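Countertop Mug Shelf, Black Metal

Plonton Kitchen and Pantry Equipment
Supplied by Cutodness

Overview

The Plonton countertop mug shelf is a small open shelf for ceramic mugs, cups and similar tableware. It is intended for staff kitchens, shared pantries, reception areas and training kitchens where mugs are used every day and need a fixed place between uses. The shelf stands directly on a counter or table and requires no wall fixing.

Each unit is made from thin black metal rods. The sides and back are open, so that the contents can be seen and the surface beneath can be wiped without difficulty. A flat crossbar runs along the front near the base. It keeps the mugs from sliding forward and provides a place for a printed label.

The shelf may be used alone or placed beside other units of the same pattern. Customers with a mixed collection of mugs generally find it best to give each shelf a small number of mugs of similar depth and to keep the larger or heavier pieces on the counter.

Materials and Finish

The rods and crossbar have a black powder-coated finish suitable for dry indoor use. The finish resists ordinary kitchen cleaners but can be marked by steel wool, scouring powder and undiluted bleach. Small scratches do not affect the strength of the unit. Touch-up paint is available on request from the parts desk.

The unit is supplied assembled. The fasteners on the crossbar are set at the factory and should not be loosened.

Placement

Place the shelf on a flat, level surface with enough depth to support the full base. Wood, stone and laminate counters are all suitable. On a finished wood surface, the optional felt strips are recommended, particularly where the shelf will be moved often for cleaning.

Keep the unit away from the edge of the counter and clear of cooktops, toasters and kettles. It should not be placed inside an oven, a refrigerator or a dishwasher. It is not designed to hang from a rail or to be stacked on another unit.

Loading and Arrangement

Set mugs upright on the shelf with their bases behind the crossbar. Handles may face left or right, but should not project over the front, where they can be caught by a sleeve. Where two mugs stand side by side, turn the handles outward if there is room.

Mugs should be completely dry before they are put on the shelf. Do not place one mug inside another. Nested mugs raise the center of weight and can chip at the rim when they are pulled apart.

When a counter is being reorganized, gather the mugs in one area first and sort them by height and width. Taller mugs with narrow handles take the least space on a shelf. Short, wide mugs may need a shelf to themselves. Mugs in frequent use should be kept on the unit nearest the sink or coffee station.

Labeling

Shelf labels are printed in black on white and are applied to the center of the crossbar. The number allows staff to record where a set of mugs belongs and to return it to the same place after washing. Customers may specify their own numbering at the time of order. Replacement labels are sold in sheets and may be applied by hand once the old label has been removed and the bar wiped with a damp cloth.

Noura Khoury, Product Support, can advise on numbering plans for buildings with more than one kitchen.

In Use
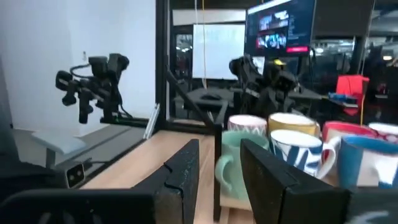 Assorted ceramic mugs grouped on the wood tabletop.

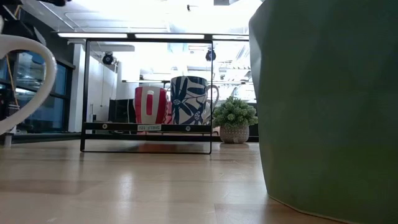 Shelf 103 holding two mugs, with its label on the crossbar.

Cleaning and Care

Remove all mugs before cleaning. Wipe the rods and crossbar with a soft cloth dampened with warm water and a mild dish soap, then dry the unit fully. Pay attention to the points where rods meet, as water can collect there. Lift the shelf and dry the surface beneath it before returning it to its place.

Coffee and tea stains can usually be removed with a second application of soapy water. Labels should be dabbed dry. Prolonged soaking will lift the edges.

Inspect the unit from time to time for bent rods or a loose crossbar. A shelf that rocks on a level counter should be taken out of use and reported to the parts desk.

Ordering Information

Item number: 612
Description: Countertop mug shelf, black metal, open frame
Supplied: Assembled, with one printed label
Label numbering: Standard sequence or customer's own, up to 1,000
Assembly tools: None required

Accessories

Felt strips, self-adhesive, black
Label sheet, white, printed to order, 58 labels per sheet
Label sheet, white, blank
Touch-up paint, black

Mugs and plants are not included with the shelf.

Large Orders

Orders of 500 units or above are handled by the contracts office and are shipped on pallets. Please provide the delivery address, the required label sequence and the name of a person who can receive the goods. Deliveries to the Clerton and Bataineh warehouses may be collected by arrangement.

Custom colors are not offered for this item. A sample unit may be requested before a large order is placed, and should be returned in its original carton if it is not retained.

Returns and Parts

Unused units may be returned in their original packaging. Units that have been relabeled with a customer's own numbering cannot be accepted for return unless they are faulty. Damage found on delivery should be reported before the shelf is put into use, together with the item number and the number printed on the label.

Requests for parts, labels and touch-up paint should be addressed to Yara Saab, Parts Desk, Cutodness.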